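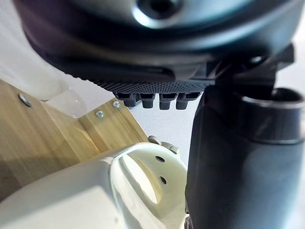 Druvbridge Robotics Lab | Manipulation Software Group

Section 3. Setting the self-mask for the wrist camera

The wrist camera sees a good deal of its own robot. Housing, arm segment and finger all take up part of the view, and the Padach perception node will treat them as obstacles unless they are masked. This section explains how to make the mask, load it, and check it before you run the planner.

You need to have finished Section 2 (camera calibration) first. If the camera has been moved or its mount loosened since then, go back and repeat Section 2. A mask made with an old calibration will load without any error message.

3.1 Before you start

Put the arm in teach mode and set the speed limit to low. Clear people from the reach of the arm. The mask tool moves only the gripper, but the planner check in 3.4 moves every joint.

CAUTION: Keep the emergency stop within reach during 3.2 and 3.4. Stopping the mask tool from the keyboard does not stop a motion that has already been sent.

3.2 Recording the mask

1. Open the Padach console and select Perception, then Self-Mask, then New.
2. Pick the gripper profile. Use the profile for the fingers that are fitted now. The white plastic fingers and the older metal ones have separate profiles.
3. Set the number of frames. The default is 800. Do not go lower.
4. Press Record. The gripper opens and closes slowly while frames are collected.
5. When the bar is full, press Build. The console shows the mask as a red layer over the live view.
6. Look along the edges of the red layer. It should cover the dark housing, the textured band, the row of pegs under the band, and the black arm segment.
7. Check the finger separately. It is close to the lens and partly out of focus, so the edge of the mask there is soft. Set Finger Margin to 3 and build again if any white shows outside the red.
8. Save the mask under the name of the robot and the gripper profile.

Note: The slot and the small round holes in the finger must be masked too. Turn on Fill Holes. With this off, the node can report them as depth points very near the gripper.

Note: Do not paint over the work area by hand to get rid of stray points. A board or a screw hidden under the mask is invisible to the planner, and the arm will be allowed to drive into it.

3.3 Clear plastic and pale backgrounds

Transparent parts give poor depth. With a plain white wall behind them, the node often returns the wall, or nothing at all. This is a sensing limit and the mask does not change it.

1. Open Perception, then Scene Objects.
2. Add a box for each clear part and make it slightly larger than the part.
3. Attach the box to the fixture frame. If you attach it to the camera frame, it will move with the wrist.
4. Set Source to Manual so the next scan does not delete it.

Wood and screw heads are handled by the normal scan. If bright spots on screw heads cause flicker in the point cloud, lower Exposure by 2 steps and scan again.

3.4 Checking with the planner

1. Load the saved mask and press Scan.
2. Open the point count panel. On our bench fixture, the scan used for the reference file left 2,838 points after masking. Your count will depend on the fixture and the pose. Write it down and compare later scans from the same pose against it.
3. In the planner tab, choose Plan Only and request a short move toward the fixture.
4. If the planner reports "start state in collision," part of the robot is still outside the mask. Return to step 6 of 3.2.
5. If a plan is found, play it in the preview and look for places where the path passes through a known part.
6. Choose Execute at low speed. Planning can take up to 3 seconds on the first request after a mask is loaded.

CAUTION: A plan that passes in the preview has been checked only against what the node knows about. Parts with no depth points and no manual box are treated as free space.

3.5 Sharing a mask

Masks are kept per robot. Brollska and Heo have the same arm model, but their camera mounts differ, so a mask from one must not be loaded on the other. Changes to the default settings go through Ro-un Yoon.

Comments (3)

Si-woo Lim
Fill Holes resets to off when you switch gripper profile. Could step 8 say to check it again before saving?

Ro-un Yoon
Yes, I'll add it in the April revision. The setting is meant to be stored with the profile and I have opened a ticket for that.

bench2user
My manual box vanished after a rescan and Source was set to Manual. I had it attached to the camera frame. Moved it to the fixture frame and it stays put now.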